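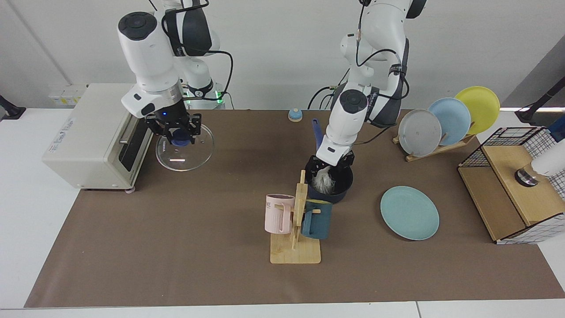

Countertop ware storage

Countertop ware storage is the keeping of plates, mugs, lids and small cookware on an open work surface instead of inside a cupboard. It relies on freestanding holders, chiefly the dish rack and the mug tree, and on the flat space left between them and any small appliance that shares the counter. The arrangement is common in small kitchens, office kitchenettes and rented rooms, where cupboard space is short and the same few pieces are used every day.

The term covers both draining (the short stay of washed ware while water runs off) and standing storage (the longer stay of dry ware between meals). In many households one holder does both jobs. Trade catalogs usually list draining racks under sink goods and mug trees under storage, although the two are often sold in matching wood.

Contents
1 Mug tree
2 Dish rack
3 Small cookware and lids
4 Toaster oven
5 Surface coverings
6 Placement
7 Care
8 See also

Mug tree

A mug tree (also mug stand, cup tree) is a vertical post set into a flat base, with short pegs projecting from the post. Each peg takes one mug by the handle. The body of the mug swings down until it meets the post or comes to rest at an angle, and the opening faces downward or to one side. Dust collects more slowly inside a hung mug than inside one stored upright on an open shelf.

The base is square, rectangular or round. Its width sets the stability of the whole piece. A loaded mug tree is top-heavy, and the load is often uneven: a single mug on an upper peg pulls the post toward that side. Makers correct for this with a wide base, a thick base, or a metal plate let into the underside. Wooden trees without added weight depend on width alone, and their users commonly hang mugs in opposite pairs.

Pegs are fixed at a slight upward angle so that the handle slides toward the post and stays there. On the Plorden pattern, a plain turned-post type, the pegs are 14 mm thick and glued into blind holes. The Troltix pattern uses threaded pegs that can be removed for flat shipping. Threaded pegs loosen with use and need to be tightened by hand from time to time.

Handle shape decides how well a mug hangs. A full loop handle with clear space inside it fits nearly any peg. Small cup handles made for one finger may not pass over a thick peg at all, and open handles joined to the body at one end only tend to slip. Square-bodied mugs hang without difficulty, but a flat side can lie against the post and hold the mug at an odd angle. Wide mugs on neighboring pegs can touch. For this reason pegs on most trees are staggered in height, which lets one mug sit slightly lower than the next.

Dish rack

A dish rack holds plates on edge in a row. The usual wooden form is built from slats or dowels joined into a frame, with gaps into which the rims of the plates drop. Wire racks follow the same plan with bent rod in place of wood. A folding type, crossed like a sawhorse, is common in wood and can be put away when empty.

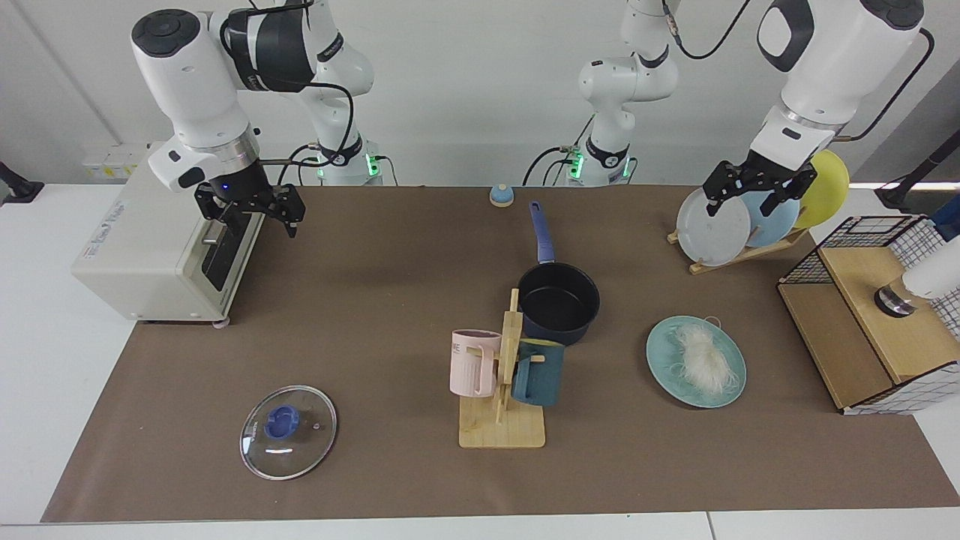
Plates in a rack lean. A plate that stood perfectly upright would need a slot cut exactly to its thickness, and plates vary too much for that to be practical. Slots are therefore cut wide, and each plate tips until its face or rim meets the rack or the next plate. In a rack with closely set slots the plates overlap when seen from the front, and a row of different colors shows as a set of bands along the rims.

The order in which plates go in has some effect on drying. Air has to reach both faces, so an empty slot between plates is better than a tight row. Where slots are few, the larger plates are placed at the back and the smaller ones in front, so that the small ones can be lifted without disturbing the rest. A plate is put in or taken out by the upper part of the rim. Lifting should follow the line of the slot; a plate pulled forward before it has cleared the slats may catch and drag the rack with it.

Rack slots are described in catalogs by clear width and by the largest plate they will hold. The Rillis rack, a slatted model, is listed for plates up to 258 mm across. A plate beyond the listed size can usually still be stood in the rack, but its center of mass lies higher and it is easily knocked out.

Flat plates with a low rim store well on edge. Deep plates and bowls take up two or more slots and are often kept elsewhere. A plate that is in use, or is about to be, is commonly left lying flat on the counter, where it takes up more room but needs no support.

Small cookware and lids

Saucepans and small pots are too heavy and too deep for a plate rack. On a counter they stand on their own bases, generally toward the back, with the long handle turned so that it does not project over the front edge. A pot standing open is a natural catch-all, and light items such as folded bags, cloths and utensils are often kept in it between uses. They have to come out before cooking, and the inside should be wiped if they have been there for any length of time.

Pots with a nonstick interior need more care in this respect than bare metal ones. Metal utensils and the rough bases of other pots can scratch the coating, and a soft brush is preferred to a scouring pad for cleaning. 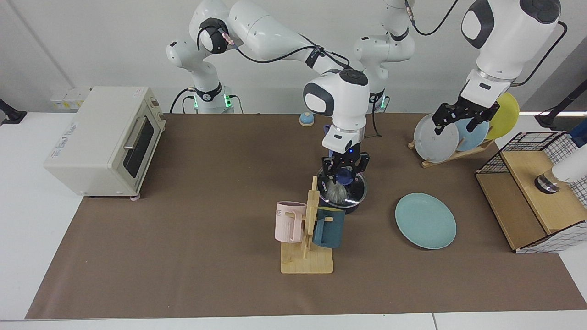 A brush for this purpose has bristles long enough to reach the corner where the wall of the pot meets the floor. Short-bristled brushes clean the floor well and miss the corner. The brush is worked in circles from the center outward, then along the wall with the bristles held sideways. It should be rinsed and stood with the bristles clear of any surface, which many households manage by leaving it in an empty mug or a holder by the sink.

Glass lids are stored on edge or upside down with the knob below. On edge they behave like plates, except that the knob keeps them from lying close to a neighbor. A lid can be put in the last slot of a plate rack with its knob facing outward. It can also be left on its pot, although a lid replaced over a damp pot holds the moisture in. Lifting by the knob is safe as long as the screw is tight. The Bárány type of knob, with a washer on each side of the glass, was brought in to spread the pressure of the screw.

Toaster oven

The toaster oven is the largest object on many counters and tends to fix the position of everything else. It is a box with a glass door hinged along one side, most often the lower one, with a handle along the opposite edge and controls on the front panel. Short feet raise the body and let air pass beneath it.

Clear space is needed in front of the door for its full swing. Ware standing within the swing will be struck when the door opens, and a bottom-hinged door that meets an obstacle partway down leaves the user reaching over hot glass. Some owners set the oven at the end of the counter and turn it at a slight angle, which gives the door more room and brings the handle closer to hand. Clearance at the back and sides follows the maker's instructions. Plastic bags, paper and cloth are kept away from the oven while it is on.

The cord should reach the outlet without crossing the area where dishes drain.

Surface coverings

Paper or fabric coverings are laid on counters to protect the finish and to soften contact between ware and table. Brown paper is cheap and is replaced when marked. It does not suit wet racks, which leave lines of soaked paper under each slat; a tray or an absorbent cloth is used there. Bamboo and cork hold up longer but are usually sold in smaller sizes. A covering should lie flat to its edges. A raised edge can catch the base of a rack or mug tree when it is slid along.

A margin of bare counter is often left on the open sides. Some 43 mm is enough to keep the covering from being pulled by clothing, and crumbs can be swept onto the bare strip and collected.
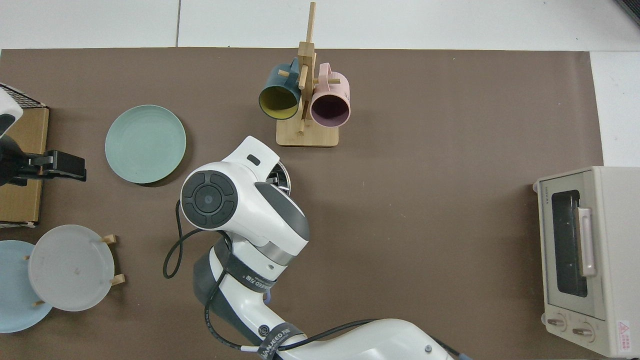

Coverings with a strong pattern make small items hard to find. Plain brown, gray or white is usual in shared kitchens.

Placement

Holders that are reached often go near the front and low ones in front of high ones, with one common exception: the mug tree is sometimes placed near the front edge in spite of its height, so that mugs can be unhooked without reaching across plates. Unhooking needs room on the peg side. The mug is raised slightly, drawn along the peg and turned upright, and the whole movement takes about the length of the peg plus the width of the handle.

A tree placed against a wall loses the use of its rear pegs. The same applies, to a lesser degree, to a rack pushed into a corner -- plates at the far end can be seen but not easily gripped. Setting the rack at an angle to the counter edge opens the row toward the user.

Small objects without a fixed place, such as bells, timers and salt pots, collect along the back edge.

Care

Wooden racks and trees are wiped dry after contact with water and are not put in a dishwasher. Light woods show dark rings where wet ware has stood. Food-safe mineral oil, rubbed in and left overnight, slows the uptake of water and evens the color. Glued pegs that have come loose are cleaned of old glue before being reset. Wire racks are checked at the welds, where the coating fails first and rust begins.

See also
Cup hook
Draining board
Plate rail
Pot rack

This page was last edited on Nov 22, 2023.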